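Sour rye soup keeps splitting when the cream goes in

Forum: Soups and Stews
Started by ladle_north

Hello all. I have a problem with a sour rye soup and I hope somebody can help. I make it from a starter that I buy in a bottle (Vavovel, the plain one without garlic). The base tastes very good. Then I add the cream and after a minute there are small white grains everywhere. The taste is still fine but it looks like something went wrong with milk. I have tried it three times this November and it was the same each time. I use 200 ml of starter, 870 ml of stock and 4 big spoons of sour cream, the kind with low fat.
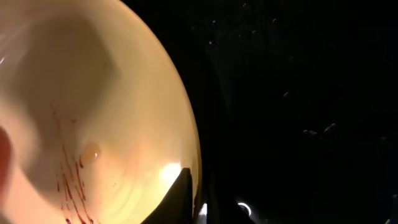 pepperwise
Low fat is your problem. The low fat sour cream has more protein and water compared to the fat, and protein is what makes the grains when it meets acid and heat. Buy the full fat one and try again before you change anything else.

ladle_north
Thank you for the quick answer. I thought about this, but my mother in law uses low fat and her soup is smooth. She lives far away and when I ask her she says "I just put it in."

old_stockpot
She just puts it in, but I am sure she puts it in at a lower heat than you. What does your pot do when you add the cream? If it is bubbling, this is too hot. Take it off the stove, wait until it is completely quiet, then add. And mix the cream with a few spoons of the hot soup in a cup first, so it gets warm slowly. Then pour the cup into the pot and stir.

ladle_north
It is bubbling, yes. A little. I did not know this matters so much because with tomato soup I always do it like that and there is no problem.

quince_and_bay
Tomato soup is less sour than rye starter, at least than the starters I know. Also, most people use sweet cream in tomato soup, and sweet cream is much more patient than sour cream. Are you using sweet cream for tomato?

ladle_north
Yes, sweet cream. So I compared two different things, sorry.

pepperwise
I still say it is the fat. I have done it both ways. Full fat cream forgives you even when the pot is bubbling.

old_stockpot
Not in my kitchen. I had full fat cream split in a beet soup last winter and I was very careful to buy the good one. It was at a full boil because I was talking on the phone. So the heat can beat the fat.

pepperwise
A full boil, yes. He or she says a little bubbling. There is a difference between these two.

mirrorcarp
Can I ask a different question? Does anybody put flour in the cream? In my family we stir one flat spoon of wheat flour into the cream before it goes in the cup. The soup is a bit thicker and I never saw grains in it. I have used low fat cream and I have used full fat cream and even plain yogurt when there was nothing else.

quince_and_bay
Flour works, I agree. The starch gets between the proteins and they do not stick together so easily. But you must simmer it afterwards for some minutes or you taste raw flour. My timing is 6 minutes on the lowest heat. With flour inside, a small simmer is allowed.

old_stockpot
I do not like flour in this soup. The starter has flour already, it is made from rye flour and water. If you add wheat flour too, it becomes like wallpaper paste on the second day.

mirrorcarp
One flat spoon for a whole pot does not make wallpaper paste. Maybe your pot is smaller than ours, or your spoon is bigger. We also heat it on the second day with a little more stock, as I think everybody does.

old_stockpot
I do add stock the second day. It is still too thick for me. But okay, it is a matter of taste and I don't want to fight about a spoon.

thistlebun
I want to say something about the starter. Vavovel changed in my opinion. I bought two bottles from the Thaler shop in Trosham in the spring and they were mild, and the bottle I have now is so sour that I use only half. Maybe ladle_north has a bottle like this. If the soup is more sour, the cream will split faster. Did you taste the starter alone?

ladle_north
I did not taste it alone, because it looks so strange. I will do it tonight. The bottle was open in the refrigerator for two weeks, maybe this is important?

thistlebun
Yes! It continues to get sour in the refrigerator, only slower. Two weeks is long. Mine is always finished in one week. Shake it also, the flour sits on the bottom and the liquid on the top is the most sour part. If you pour without shaking you get mostly acid and very little flour. Then you miss the thickness too, and this connects with what mirrorcarp says about flour.

ladle_north
I don't shake it. The label says something about shaking but the letters are so small that I did not take it seriously.

quince_and_bay
Then I think you have several small problems together. An old bottle, not shaken, low fat cream, and a pot that bubbles. Each one alone would maybe be okay. I would do it like this:

Shake the bottle well. Pour the starter into the hot stock while you stir, and let it cook on low heat until it thickens. Taste it. If it is too sour, add stock or a boiled potato pressed with a fork. Take the pot off the heat. Put the cream in a cup, stir in one spoon of hot soup, then another, until the cup feels warm from outside. Pour it back slowly. Do not boil again.

pepperwise
And full fat cream.

quince_and_bay
And full fat cream if you have it, fine.

old_stockpot
Salt at the end, please. If you use smoked sausage or bacon, it gives a lot of salt to the pot by itself, and then people add more and the soup is ruined in another way.

brothpilgrim
I am reading this with interest because I have the same trouble with a cucumber soup (the one with pickled cucumbers and their brine). Is the advice the same? My brine is from Ciltik jars and it is quite strong.

quince_and_bay
The same advice, yes. For cucumber soup I add the brine in the end, little by little, and I taste between. The cream goes in before the last brine. Some people do it in the opposite order and say it makes no difference.

mirrorcarp
I do it in the opposite order – all the brine first, then the cream with flour. It makes no difference for me. But the potatoes must be soft before any brine goes in! If you put sour brine on hard potatoes they stay hard for a very long time and you will stand there waiting with the spoon.

brothpilgrim
This explains so much. My potatoes were always a little like apples and I blamed the potatoes. I even changed the store.

thistlebun
Haha, I did the same with carrots in the rye soup. Vegetables first until they are soft, then the sour things, then the cream.

ladle_north
I am back with the result. First I tasted the starter and it was terribly sour, my eyes closed by themselves. So I bought a new bottle and shook it. I also bought full fat cream, but only a small cup because the large one was sold out. I took the pot from the stove and did the thing with the warm cup. I did not use flour this time. The soup is smooth. I looked at it with the kitchen lamp and found maybe a few tiny dots near the edge of the pot, but this can be marjoram.

pepperwise
Very good. You see, full fat.

old_stockpot
The pot was off the stove, so we cannot know if it was the fat.

pepperwise
We cannot know that it was the heat either. All the things were changed in one evening.

mirrorcarp
Somebody should make it again with low fat cream and everything else the same. I would do it, but my family does not eat this soup more than once in a month, and for me flour solves it anyway.

ladle_north
I can do it. I have the old low fat cup here and it must be used. But I will make a half portion, so if it splits I will not have to eat it for 4 days like the last one. Can I save a soup that has split already, or is it lost?

quince_and_bay
You can save the look of it. Let it cool a bit, take out the sausage and the egg, and use a stick blender for a short time. The grains become so small that you don't notice. The soup will be thicker and paler because the vegetables get blended too. Put the sausage back after. It is not the same soup but it is a decent one.

old_stockpot
Or you eat it with the grains. I have eaten many bowls like this and the taste is the same. For guests I would blend it.

brothpilgrim
I blended my cucumber soup after reading this and it came out well, a bit like baby food in color but my children had second bowls. Next time I will cook the potatoes first. Does anybody know if the dill should go in before blending or after? I put it before and everything is now green.

thistlebun
After. And cut it fresh, the frozen dill makes it gray when it stands.

ladle_north
The low fat test will be this weekend. I will write here how it went.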